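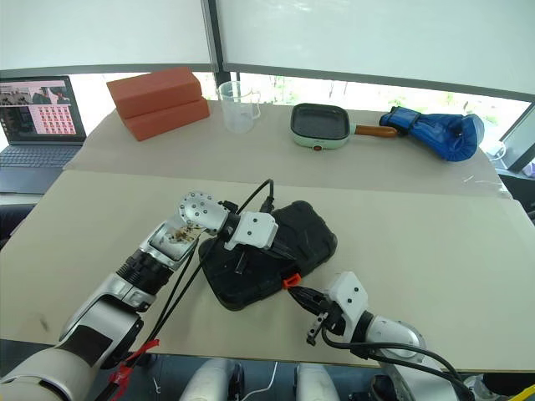
*Reading time: 3 minutes*

# Kesico Hard Case, Single Latch

The Kesico is a small hard case for tools, meters, drill bits, camera parts and anything else that shouldn't be rattling around in a drawer. The shell is black plastic with rounded corners. The lid has molded ridges and recessed panels, and the latch is bright orange-red so you can find it on a dark shelf or in the back of a van.

We have stocked it since the older Losix case was dropped. The two are close in size, but Losix foam inserts do not fit the Kesico. If you have Losix inserts you want to keep using, call us before you order and we can tell you which ones can be trimmed.

## Size and weight

| | |
|---|---|
| Outside length | 30 cm |
| Outside width | 27 cm |
| Color | Black, orange-red latch |
| Latches | One, on the long edge |
| Supplied with | One plain foam sheet |
| Order code | Kesico 19 |

The foam sheet comes uncut. A sharp craft knife works better than scissors. Trace your items on paper first, lay the paper on the foam and cut a little inside the line so the items sit tight. Spare sheets are sold in packs of two.

## Opening and closing

Set the case down flat with the latch toward you. Put a fingertip under the free edge of the latch and pull it out and up. It is stiff when new and loosens after a week or two of normal use. Keep your other hand on the lid.

To close, press the lid down over the latch first, then fold the latch back until it clicks. If it won't click, something is standing too high inside. Do not force it. Most of the broken latches that come back to us were pushed shut on a screwdriver handle or a folded cable.

The latch can be replaced. It is held by a single pin that pushes out from the side with a thin punch. Replacement latches come in orange-red only, pin included.

## What it is good for

- Hand tools and bit sets
- Test meters and their leads
- Small camera and audio parts
- Sewing machine feet and bobbins (a surprising number of these go to quilters)

It is not a waterproof case. There is no seal in the lid. It will keep off dust and a bit of rain on the way in from the car, but don't leave it out overnight. For boat or site use, look at the Skeltora, which has a rubber seal and two latches and costs more.

It isn't a step, either. The lid will flex under a person's weight and may not sit flat again afterward.

## Cleaning

Wipe the shell with a damp cloth and a drop of dish soap. Dust collects in the recessed parts of the lid, and an old toothbrush gets it out. Keep solvents off the plastic — acetone will leave a white mark that does not polish away. Take the foam out before you wash the inside, and let the case dry with the lid open.

## Labels

Paper labels peel off the ridges. Stick them on one of the recessed panels, or use a tie-on tag. For orders of 200 or more we can print a name or number on the lid. Serpil Bilgin handles printed orders and will send a proof before anything is run.

## Stock and delivery

Single cases ship from our Kos warehouse. The next full delivery is due in September, and larger orders placed now will be filled from that one. Spare latches and foam sheets are in stock.

Returns are accepted if the foam has not been cut. For questions about fit, send the length, width and height of your largest item to Shakuntala Awasthi at the parts desk.

Page updated 2018-08-28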